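**20/01/2024 – Cuaderno del taller, proyecto Saludo**

Hoy toca dejar cerrada la parte de agarre antes de que el grupo siga con la programación. El brazo que montamos en el módulo ya responde desde el portátil, pero la pinza llega corta cuando el codo baja demasiado.

Cambios hechos:

- Recalibrado el servo de la muñeca. El cero estaba desplazado 14 grados.
- Límite de la base subido a 103. Con el valor anterior rozaba el tope.
- Velocidad de bajada reducida a la mitad en el último tramo.
- Actualizado el archivo de posiciones en la carpeta Jarthorpe (copia vieja guardada con sufijo _ant).

Llevamos 179 repeticiones grabadas entre todos los turnos. De las de ayer hay 16 que no valen, el brazo arrancaba antes de que empezara el registro. Las he marcado en la hoja, no borrarlas todavía. 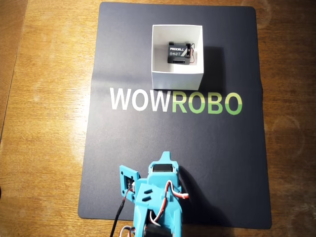

La tarea del segundo bloque es coger un objeto pequeño y sacarlo de un recipiente bajo, algo que en julio dejamos a medias. La pinza tiene que entrar desde arriba sin tocar las paredes. Con la pila de 9 V dentro de la caja blanca me preocupan más los cables rojo y negro que la propia pila: forman un bucle por el lado derecho y ahí es fácil engancharlos. Propongo entrar por la izquierda y cerrar despacio – si se enganchan, parar y anotar la repetición como fallida.

Pendiente:

- Revisar el recorrido del cable del servo de la pinza.
- Pedir tornillos M2 a Prekon.
- Probar la entrada girada 90 grados.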